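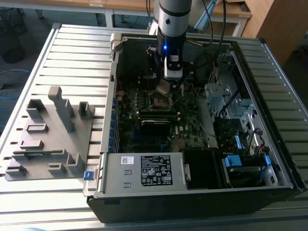 A desktop computer is a personal computer meant to stay put in one place, usually on or under a desk, with its main parts gathered inside a case and the screen and keyboard connected separately. Most families and offices that bought a computer in the 1990s bought one of these, and plenty of people still have a fondness for the big box that hummed away beside their knees.

The upright case, or tower, became common when desks began to feel crowded. Earlier machines lay flat with the monitor sitting on top, a tidy arrangement until someone wanted to add a second drive and had to lift the whole screen off first. Towers could stand on the floor, and their removable side panels made it much easier to get at the memory, the drives and the power supply.

The largest part inside is the motherboard, a printed circuit board that everything else plugs into. It holds the processor in a socket, the memory in long narrow slots, and any added cards near the back of the case, where their connectors can be reached from outside. A metal heatsink, often with a fan, draws warmth away from the processor.

Small regional makers did a good trade for a while. Brostari, a shop founded by Conceição Sampaio in the town of Drundside, put together 113 machines in its first year and around 400 in its third, nearly all of them for local schools and dentists. Its best remembered model, the Gika, came in a beige tower with a carrying handle on top, although at 68 pounds with its monitor and manuals it was seldom carried very far. Martim Veloso, who later ran the repair counter, kept spare parts for the Gika long after the last one was sold.

Laptops have since taken over much of everyday computing, but desktops remain well liked for games, video work and accounting, and by anyone who enjoys replacing a part now and then.

Contact us | Page last edited Mar 20, 2018 | © Căpraru Open Encyclopedia | Back to top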